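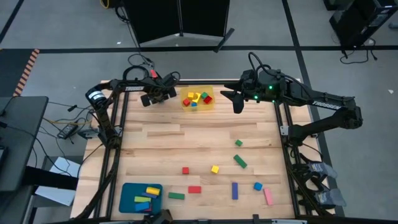
I'm trying to get the Prater's Workshop order finished in Pledumcombe before the May fair and I can't get the long bench to count. The order asks for a "fitted bench, pale" and I've built what I thought was that, with the oak top and the iron trim, and Pearce still says he's waiting for it. I went for the oak top as it looks like a proper butcher-block table, same as the one in the picture with the black frame along its edges, and that's the look I want for the whole workshop. Is it the top that's wrong, the trim, or where I've put it? I've paid 3,541 shillings into this building so far and would rather not pull it down.
tamsinr

It's the top. Oak counts as "mid" in the game files even though it looks light on screen. You need ash or sycamore for pale. Sell the bench back at Jimano's stall and you get most of the money back if you haven't used it yet.
Merrick_B

I don't think that's right. I did this order with oak. Pearce accepted it the next morning. What I had to do was put the bench against the north wall, under the window, and leave one clear tile at each end so he can walk round it. If he can't walk to both ends he treats it as not there.
valtteri_h

You did it before the second patch. They changed the wood groups then. I've got a save from either side of it and the same oak bench passes in one and fails in the other.
Merrick_B

Maybe. But she says it's the long bench, and the long bench has had trouble with blocked ends since the game came out. I would check that first as it costs nothing. Go into move mode, pick the bench up and look at the floor. If any of the tiles at the ends are grey, it's blocked.

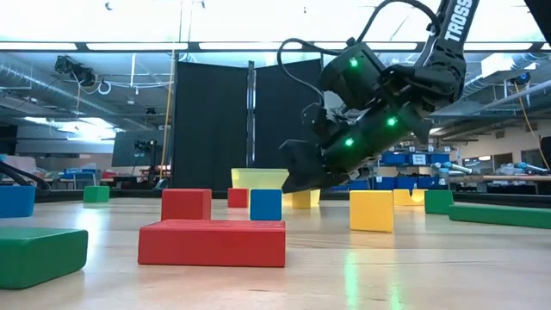
If they are all green and he still won't take it, then try the other wood. Don't sell anything until you've done that. The refund at Jimano's drops every night, and you lose the trim completely — it doesn't come back as a separate item.
valtteri_h

Thanks both. Checked and the left end was grey because of a coal scuttle. Moved it, slept, and he still says he's waiting. So I suppose it's the wood. Is ash the one from the sawmill, or do I have to get it from the woods myself? I'm still on the 20-slot bag and don't want to make the trip twice.
tamsinr

Sawmill sells ash if you've finished the bridge. If not, it's the copse behind the chapel. Take the good axe. You need 100 planks for the long bench, so with the small bag you'll be putting some in the cart whatever you do.
Merrick_B

Can I just say you don't need to sell the oak one at all. Put it in the barn. There's an order much later on from the schoolmistress who wants a dark or mid bench, and it fits that. I sold mine and had to make another.
ataahua.f

Good point about the schoolmistress, I'd forgotten her. Though I'm fairly sure she asks for the short bench.
Merrick_B

She asked me for the long one. It might vary.
ataahua.f

It does vary. It depends how many children are enrolled when you start her chapter. With a small school you get the short bench, and once the second classroom is open it's the long one. I've played it both ways.

One more thing for Tamsin. The workshop order has a hidden second part which the letter doesn't mention. After the bench is accepted, Pearce wants two things on the wall behind it, a tool rack and a lamp, and he won't ask. He just stops coming to work.
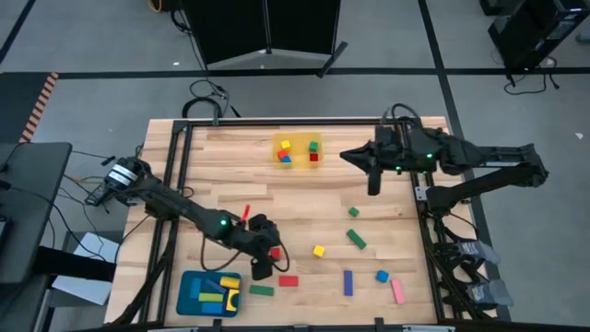
People think the save has broken at that point and start again. It hasn't. Hang the rack and the lamp, leave the village by the south road and come back after 2 in the afternoon. He'll be at the bench.
valtteri_h

The lamp isn't needed. Just the rack. I've never put a lamp in there and he turns up fine.
Merrick_B

Have you got the big window in yours? I think the game checks for light and the big window is enough by itself. With the small window you need the lamp.
valtteri_h

Big window, yes. Fair enough, that would explain it. I still think the wiki page should be changed, it says lamp for everybody.
Merrick_B

I can edit the page tonight. Can someone tell me which window counts as big? There are three sizes in the catalogue and the middle one is just called "window".
ataahua.f

Only tested the largest. If anyone has the middle one in their workshop, please say whether Pearce comes in without a lamp.
valtteri_h

Ash bench is in and he's taken it! The oak one is in the barn. I've got the middle window and no lamp yet, so I'll hang the rack by itself and post what he does.
tamsinr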